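Home | Posts | About | Contact

Flallo put the first arms in our building in March. Before that, nine of us folded cloths by hand, 80 to a bin. Now four still fold, and the other five of us load, check and reset.

I miss the talking. Themba Buthelezi says his wrists feel better, and mine do too. The pay is the same, but the breaks are now 15 minutes and staggered, so I hardly see Niamh anymore.
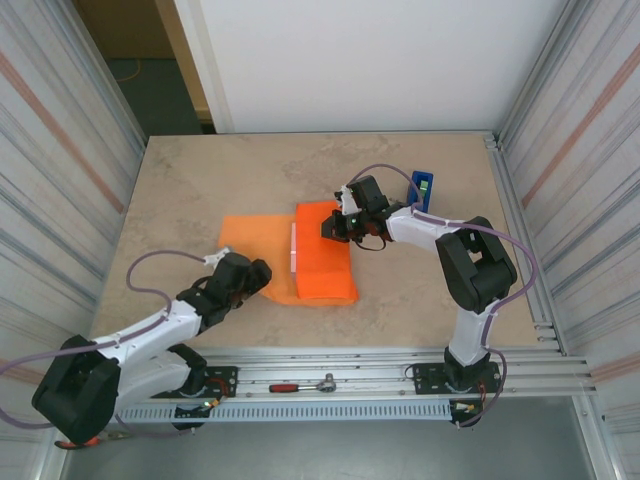 My job is mostly corners. If the layers don't line up, the piece goes back to me. I look at the fold line first, and on the orange cloths the thin pale pink strip between the layers makes that easier. Plain ones take me longer. Next month I start training on resets with Danang.

Contact: use the form | © Eimear Ó Flaithearta | Back to top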